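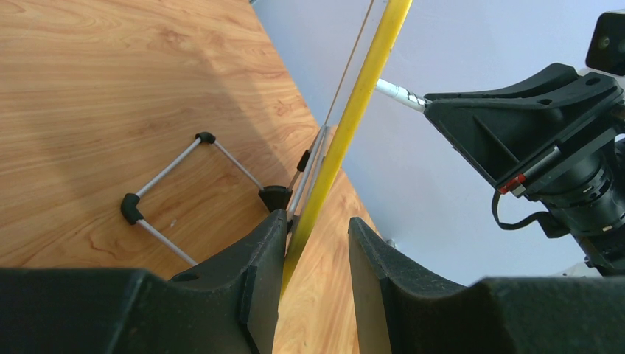
3. Task setup and data collection

Figure 2. Wrist camera view during the rod task, with both fingers open and the yellow rod crossing between them. The corner joints of the wire frame are visible on the table.

3.1 Workstation

The study was carried out as a one-term project in the third-year manipulation course at Ekberg College. The class shared one bench with two arms mounted on it, and each student group was given the same objects, the same starting program and the same allotment of robot time. We kept the furniture as we found it. The tabletop is wood with a strong grain, and the lighting in the lab leaves soft shadows across it at some hours. Both turned out to matter for the vision side of the work, as discussed in Section 4.

Each arm carries its own wrist camera. The view in Figure 2 is the one the students worked from for most of the term. The two fingers occupy the bottom of the image and the gap between them is narrow, so an object that passes through the gap is partly hidden at exactly the point where its position is most needed. Parts of the second arm, including its lens housing and cables, also enter the view on the right-hand side. We did not mask these out in the raw recordings. Groups were free to crop their own training images, and most did.

3.2 Objects

The rod task uses a small metal wire frame with black corner joints and a long yellow rod. The frame was chosen because it is difficult to segment: its members are thin, silver-grey and open, and the grain of the table shows through the middle. The rod is easier. Its colour separates well from both the table and the pale wall, though its surface is slightly glossy and the shading along one side is considerably darker than the rest. A simple colour threshold tuned on the bright side tended to return a rod that was too narrow - an error that shifted the estimated centre line toward the lit edge.

A thin transparent panel stands beside the rod. None of the groups was asked to detect it. It was treated as a fixed obstacle, and its position was entered by hand in the planner, which we call Winik.

3.3 Procedure

Eleven groups took part. Each trial began with the gripper open and the arm at a fixed home pose. The program then had to bring the fingers to either side of the rod, close on it, and hold for the length of a short pause without moving the frame. A trial was stopped by the supervising student if a finger touched the panel or if the arm exceeded its force limit. Stopped trials were kept in the data and labelled as such.

Recording finished on 2018-08-25. The full set holds 454 trials, of which 217 used the students' own controllers and the remainder used the supplied baseline, Baert. Groups were limited to 300 images of hand-labelled training data each. The limit was set so that labelling could be done within the lab sessions.

Outcomes were scored from the logged finger width and from the video of the second arm's camera. Where the two disagreed, the trial was reviewed by two students from another group - disagreements were mostly light contacts near the corner joints. The scoring sheets were checked again in September, after the course marks had been released, and a small number of labels were corrected. The corrected labels are the ones used throughout this paper.

3.4 Calibration

Camera calibration was repeated at the start of every session using the Grekby routine supplied with the course software. Groups that skipped this step had to repeat their trials. The transform between the two arms was measured once and left unchanged for the term.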